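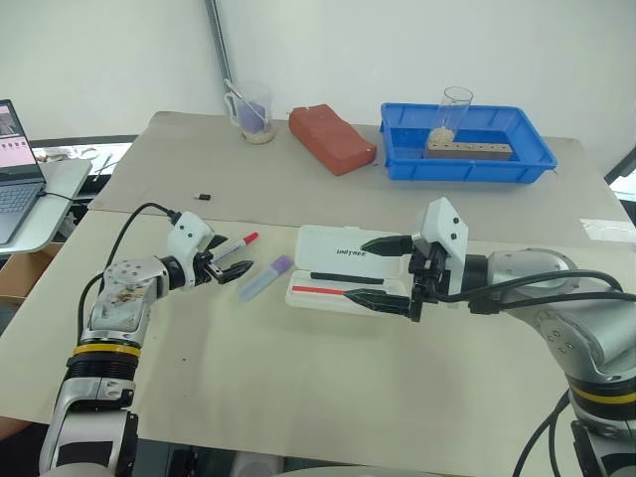
Looking after the two-arm cell at Kostley

3 October 2023

The two-arm cell in the end workshop has had its autumn service and is back on the booking sheet. Several people have asked what gets done during a service and what they are expected to do themselves between times, so this item covers both.

The cell is two arms facing each other across one table, each with a two-finger gripper. At the moment it is set up for the pen job, where pens and markers are picked off the table and put into their case. That job was chosen for the service week as well. A marker barrel is narrow, it rolls, and a gripper that is slightly out of line will show it straight away.

Cables

Most of the faults logged since January have been cable faults. The power cable to each gripper has to have enough slack to follow the wrist through its full turn. Too little and it pulls at the connector. Too much and it drops over the fingers or catches on the other arm. On the left arm the cable loops up from the gripper housing and back behind the arm, and it should be left like that. Please do not tie it down to the upper link. This was tried in the spring and the connector failed within a fortnight.

The right arm carries its cables over the shoulder. Before starting, move the arm by hand through its reach with the drives off and watch the cables as it goes. If anything goes tight, stop and re-route it. The ties are in the drawer marked Luo, along with the side cutters. Cut old ties flush, as the sharp ends have been marking the cable jackets.

Joints and bolts

The bolts on the upper links were checked with the torque wrench, and 3 of them had worked slightly loose. All have been tightened to the figure on the card inside the cabinet door. If you hear a click when an arm changes direction, do not carry on to the end of the session. Park the arm, switch off and write it in the log.

The casings pick up dirt around the bolt holes, mostly from hands when the arms are being moved about. The left arm is the worse of the two. Wipe with a damp cloth and a little washing-up liquid. Solvent must not be used on the casings or on the yellow bands, and nothing should be sprayed directly at a joint. A cotton bud will get into the holes if you have the patience for it.

Gripper fingers

The fingers were taken off, cleaned and put back. Both pairs now close in line. To check this for yourself, close the gripper slowly on a strip of paper and try to pull it out. It should hold evenly across the tip. If it slides out at one side, the finger on that side needs re-seating. There are 2 screws to each finger, and the finger must be pushed fully home before either of them is tightened.

Grip force is set in the software. For markers use the low setting saved as Heter. The higher setting is for the wooden block and the brick, and it will crack a plastic barrel if it is left on by mistake. This has happened to 4 markers so far, and the replacements come out of the consumables budget. Check which setting is loaded before the first pick, even if you were the last person to use the cell.

Spare fingers are on order from Votska. Until they come we have one pair, so please report wear early.

The table

The covering on the table stops pens sliding when a finger touches them. It needs to lie flat. A ridge in it is enough to lift a pen case at one corner, and then the lower finger meets the case instead of going where it was sent. Smooth it out by hand from the middle and check the edges.

Things not in use for the current job go to the back of the table, along the wall side. That includes the measuring jug, the beaker and anything else with granules in it. Keep the beaker in the blue tray, where a spill is easy to deal with. Granules on the table get under the covering and into the finger mounts, and clearing them out took most of a morning this time.

Small items such as USB plugs and caps should come off the table altogether. The laptop stays on the side table, out of reach of both arms.

Starting up

The order has changed slightly. Switch on the left arm and wait for it to finish its check, then do the same with the right. Open both grippers fully before loading a job. Run the first pass at quarter speed with a hand on the stop button. If the two grippers are going to work close together over the middle of the table, run the second pass at quarter speed too.

Each pen job should begin with the case lid folded right back. A lid that is half up gets knocked shut by the finger coming in from above.

Shutting down

Take anything out of the jaws first. An arm should never be left overnight holding a marker, as the jaws relax when the power goes and the marker drops. Park both arms, switch off at the cabinet and fill in the log. A single line will do if there was nothing wrong.

The log is now on page 11 of the blue binder onwards. Earlier pages have been moved to the archive shelf and can be looked at on request.

The next full service is planned for January. The cell will be off the booking sheet for that week, and the dates will go up on the workshop door once they are fixed.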